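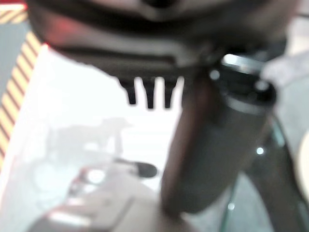 Dakbridge College Extends Fee Relief for Evening Students

Dakbridge College will continue its fee relief program for evening students through the next school year, the college announced in March. Under the program, adults who live in the Dakbridge area and work full time may apply for up to $500 toward the cost of one evening course per term.

The program opened last fall with a single round of awards. In that round, 114 students received help with fees, most of them in bookkeeping, nursing support and English as a second language. The college received almost 3,000 requests for information during the same period and has added staff hours at the student services desk to respond to them.

Two changes will take effect with the new round. Applicants will no longer need a letter from their employer - a recent pay stub will be accepted in its place. The lowest number of students needed to run an evening course at the Cele and Eten sites will also be reduced to 20, so that fewer courses are canceled in the first week of term.
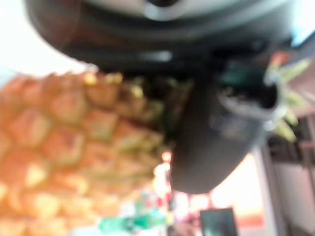

Close view of a dark gray gripper.

Funding for the extension comes from the college's general fund and from a gift by Plurnix, a regional employer. The gift may be used only for student fees. Books, parking and child care are not covered, although students may apply for these costs through the existing hardship fund.

Applications can be completed online or on paper at any of the three sites. The student services desk at the main site is open until 7 p.m. on class nights. Students who received an award last fall may apply again, but first-time applicants will be considered before others if requests exceed the money available.

Decisions will be sent by mail and email before registration opens. A student who drops a course after the second week will be asked to return the award, except in cases of illness or a change in work schedule. Full rules are printed on the back of the application form.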